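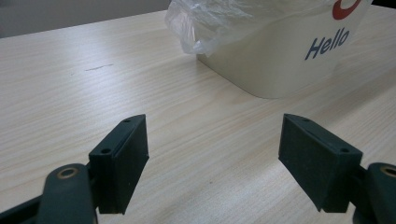
Plelum 4 is released

16 January 2020

The Plelum team is happy to announce version 4 of our free turn-based strategy game. It can be downloaded today for Windows, Linux and macOS from the usual page.

The biggest change is the new campaign, Karum. The player leads a small trading town through four long chapters, and the choices made in one chapter are kept for the next. Old saved games from version 3 will open, but they can not be continued inside the campaign.

We closed 163 reports from our bug tracker for this release. Many of them were about the pathfinding of river boats, which had been a problem since August. Boats now wait for each other at narrow bridges - before, they could block the whole river until the end of the match.

Multiplayer has also received attention. Players who lose their connection have two minutes to come back before the computer takes over their side. The host can switch this off in the lobby.

"I am most glad about the map editor," says Toshio Miyazaki, the lead programmer of Plelum. "It was slow on big maps and people told us so very often. I wrote the drawing part again from the beginning, and now I use it myself with pleasure."

The music for the winter maps was composed by Nanayakkara, and the new map Etwood comes from our forum, where it won the summer mapping contest.

Known problems: on some Linux systems the mouse pointer is too small on high resolution screens. A fix is being tested and will come in the first update.

Translations are still missing for parts of the campaign. If you would like to help, please write in the translation section of the forum.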